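3.2 Material: der Becher

Ich gebe zu, dass ich den Pappbecher lange unterschätzt habe. In unserer Studie zum Ausschank ohne Deckel wollten wir eigentlich nur wissen, wie gut sich unbedruckte weiße Becher stapeln, greifen und weiterreichen lassen — und dann haben wir uns wochenlang über Ränder unterhalten! Verglichen haben wir zwei Sorten, Ceria und Landaler, je 600 Stück, alle im März geliefert (die ersten 14 Kartons leider mit Dellen, siehe 3.4). Wie der Rand von schräg oben aussieht, zeigt Abb. 2.
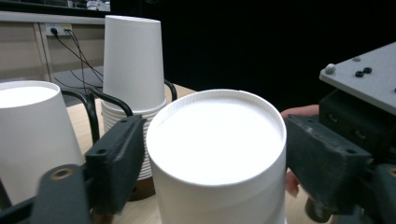 Abb. 2: Weißer Pappbecher mit gerolltem Rand, links ein zweiter Becher, Öffnung nach oben.

Beim Rand schaue ich inzwischen immer zuerst auf die Rolle. Ist sie zu locker gewickelt, gibt der Becher oben nach, sobald man ihn seitlich anfasst, und dann schwappt es eben. Von den Landaler-Bechern haben wir deshalb 29 aussortiert, bei Ceria waren es deutlich weniger.
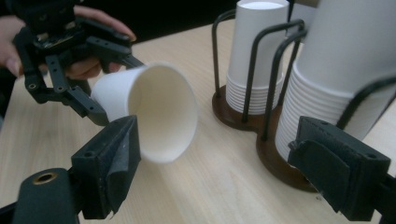 Das Weiterreichen ist ein Kapitel für sich, und ich hätte gern mehr Platz dafür. Die meisten unserer Testpersonen fassten den vollen Becher in der Mitte an, den leeren dagegen irgendwo. Liegt er quer und wird am schmalen Bodenende gehalten, bleibt die weite Öffnung ringsum frei — für volle Becher taugt das natürlich nicht, beim Einsammeln fanden wir es aber recht praktisch. Die Griffhöhen stehen in Tabelle 2.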